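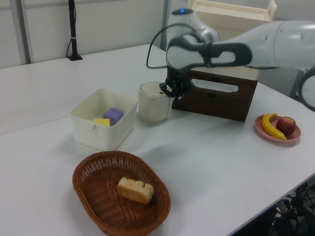 Home | Articles | Methods | Robotics | Log in

Breltier sampling

Breltier sampling is a method for choosing training demonstrations in robotic tabletop manipulation. It was proposed by Ljubica Ristić and Selamawit Tefera to reduce the labour of teaching a multi-fingered hand to grasp and relocate household items and toy food in cluttered layouts.

Method

A small policy is first trained on 35 teleoperated demonstrations. Candidate layouts are then scored by the disagreement between 10 copies of the policy, each initialized with a different seed. Layouts with the highest disagreement are set up on the table and demonstrated by an operator. The cycle repeats until the mean disagreement falls below a fixed threshold. Contact forces are not used in the score.

Results

In the original study, a policy trained on 938 demonstrations chosen at random was matched by one trained with up to 19 per cent fewer. Gains were smallest for lidded cylindrical containers, where most errors occurred at finger closure. Amra Stan later reported that the score favours crowded layouts over difficult grasps, and proposed a per-object weighting.

See also

Flamby gripper benchmark
Prorkeo policy
Trajkovski distance

This site uses cookies to remember your display settings. Accept | Manage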